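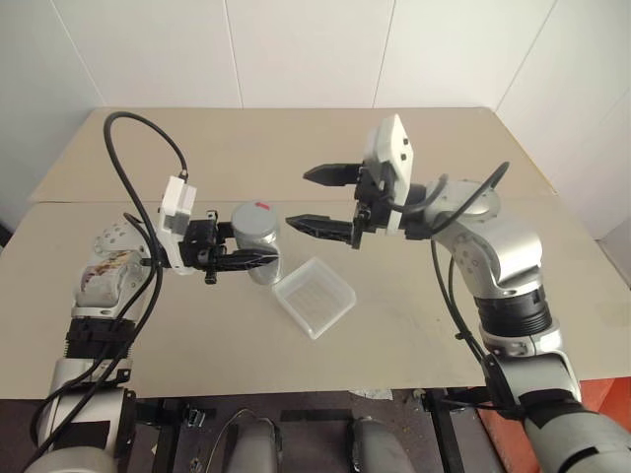

Mirnetti M-6. Sistema de paneles desmontables para revestimiento interior

Referencia de catálogo: 2,412
Fabricante: Firnby
Distribución: Mtshali Revestimientos
Ficha revisada el 16 de septiembre de 2025

Descripción

El M-6 es un sistema de revestimiento vertical para paredes interiores de obra, placa de yeso o tabique prefabricado. Se compone de paneles lisos de gran formato, perfilería oculta de aluminio y clips de retención. Los paneles se cuelgan de la perfilería y pueden retirarse de forma individual con ventosa, sin desmontar los contiguos.

Está previsto para locales de uso interior con limpieza frecuente: talleres ligeros, aulas técnicas, salas de ensayo, almacenes de consulta y pasillos de servicio. No es apto para exteriores, cámaras frigoríficas ni zonas con proyección directa de agua.

Composición del suministro

Panel de núcleo mineral con acabado mate por ambas caras
Perfil vertical de apoyo
Perfil de arranque inferior
Clips de retención (6 por panel)
Cinta de junta elástica
Remates de esquina interior y exterior, bajo pedido

Datos técnicos

Acabados de serie: blanco, gris claro, arena
Junta vertical vista: 2 mm
Junta horizontal: no admitida en serie; consultar
Espesor del panel: según versión, indicado en la etiqueta del palé
Fijación: mecánica oculta
Reparación de superficie: masilla acrílica del mismo tono

Condiciones del soporte

La pared debe estar seca, estable y libre de pinturas descascarilladas. Los desniveles locales se corrigen con calzos detrás del perfil vertical, nunca detrás del panel. En tabiques de placa de yeso los perfiles se atornillan a la estructura metálica. Las cajas de mecanismos se marcan y cortan antes de colgar el panel, con corona o sierra de dentado fino.

Montaje

Replantear la línea de arranque con nivel láser. Fijar el perfil inferior y colocar los verticales desde el centro del paño hacia los extremos. Los cortes de ajuste quedan en las esquinas. Presentar el panel, bajarlo hasta oír el encaje de los clips y comprobar la junta con la galga incluida. El montaje requiere 2 personas.

Los paneles se almacenan en horizontal y en el mismo local de la instalación desde el día anterior.

Limpieza

Paño de microfibra y detergente neutro diluido. Las marcas de rotulador se eliminan con alcohol isopropílico aplicado sobre el paño. No emplear estropajos, ceras ni productos con disolvente clorado: dejan brillos permanentes en el acabado mate.

Cambios respecto a la versión anterior

Desde junio el clip de retención incorpora una pestaña más larga. Los clips antiguos son compatibles con el perfil actual, pero no deben mezclarse en un mismo panel. El acabado marfil queda descatalogado; las existencias restantes se sirven desde el almacén de Lonummont hasta agotarse.

Pedidos y consultas

Los pedidos se tramitan por panel completo. Para paños con huecos, adjuntar alzado acotado. Consultas técnicas y muestras de acabado: Naledi Ngubane, oficina técnica de Mtshali Revestimientos.

Documentos relacionados

Guía de replanteo M-6
Tabla de remates y encuentros
Instrucciones de sustitución de panel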